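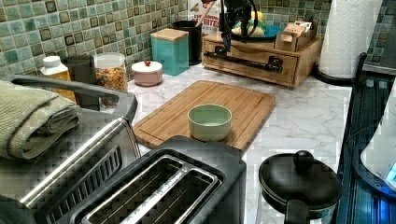

Church wants to buy a 54-day "whole body" food programme. Is there anything in it?

Mireille Lebrun
Posted in Faith and Wellbeing

Our church in Drorolberg has been offered a licence for a programme called Trorno. It runs for 54 days and is supposed to be done by the whole congregation together: a food plan, a short Bible reading each morning, a weekly group meeting and a line of powders you stir into water. The licence is 3,000 and would come out of the money we put by for pastoral care. Individuals then buy their own powders on top, at 100 for the full set.

I have read the brochure twice and I'm still not sure what we would be paying for. The readings are ones we already have. The food plan is mostly vegetables, oats, fish and beans, which I could have told people for nothing. The rest is about "clearing what the modern diet has left behind", and when I asked the rep what had been left behind, and where, he sent me a page of testimonials. The testimonials are all first names and all of them lost weight.

What bothers me more is the chapter that says tiredness and low mood are often a sign that we are "not honouring the temple". We have people in the congregation with long illnesses. One of them read the brochure on the way out last month and put it back on the table without a word to anyone.

The leadership are keen and the decision is meant to be made before the end of February. I am expected to say something at the meeting and I don't want to be the woman who is against everything. I'm not against eating better, and I do think faith has something to say about how we treat our bodies. Has anyone's church done Trorno, or the older one from the same people, called Nastier? Did it do any good that lasted? And what would you ask them?

oatsandpsalms

We did Nastier. I loved it!! Yes it's a bit pricey but you can't put a price on your health and I honestly slept better by the second week. The fellowship was the best part, we had a group at my house every week and people came who never come to anything. I don't think you need to pick it apart. If it gets people praying and eating greens what's the harm. The berry powder is nicer than the green one by the way, the green one goes lumpy unless you use a shaker.

Masson

I sat through Nastier at my last church and helped to organise it, so take this as coming from somebody who signed the form and was sorry afterwards.

Did people feel better? Plenty said so. They had also stopped drinking, stopped eating late, started walking with a friend and gone to bed at a sensible hour, all in the same week. If you change that many things at once you can't say which one did it, and you certainly can't hand the credit to a powder. I asked the company whether anyone had run the plan with the powders and without them and compared the two. The reply thanked me for my heart for the ministry. I asked again and got the same reply with a discount code in it.

Did it last? I can only tell you what I saw. The groups carried on until the plan ended and for a short while after. By the following spring I didn't know anyone who was still doing it, me included. Nobody had written anything down at the start, so there was no way to check, and the success stories that went up on the noticeboard were from the people who were happy to be asked. The ones who had dropped out early weren't asked, and one or two of them stopped coming on Sunday mornings too.

Things I would want in writing before the meeting:

What exactly the licence covers, and whether it has to be bought again next year. Ours did, and it was on the last page.

Whether anyone at the church gets money, free stock or a "thank you gift" when members order powders. I'm not accusing your people. Ask anyway, in front of everyone, and get it minuted.

The full ingredients with amounts. If it says "proprietary blend" you haven't been given the amounts.

Who wrote the food plan and what they are qualified in. A certificate from the company's own training course doesn't count for much in my book.

What it says to people who are pregnant, diabetic, taking regular medicines or have ever had an eating disorder. Ours said "listen to your body", and I think that is a disgraceful thing to print for someone on insulin. Those people should be talking to their doctor or pharmacist before they change how they eat or take any supplement, and the church should be saying so loudly.

On the chapter you mention, I would simply read the paragraph out at the meeting and then sit down. We had the same idea in Nastier in slightly softer words. A friend of mine with MS went through the whole plan believing that if she did it properly she would have more energy, and when she didn't, she thought it was her faith that was lacking. I don't know how you would undo that. The pastor never heard about it, as far as I know.

You could also offer them something to say yes to. A shared meal every week, a walking group, someone local with a proper dietetics qualification to come and give a talk. We had 400 put aside for that sort of thing the year after and didn't spend all of it.

Mireille Lebrun

Thank you both. oatsandpsalms, I do take the point about people turning up, and I'll say so at the meeting. I'm less sure that the powders had to be there for it to happen.

Masson, I have now looked at the last page. It renews every year unless cancelled by post. I have emailed the rep about the ingredients and so far he has invited me to a webinar at 7.30 in the evening.

kettle_on

Following this, ours has had the same brochure. Does anyone know if you can get the money back if you stop halfway?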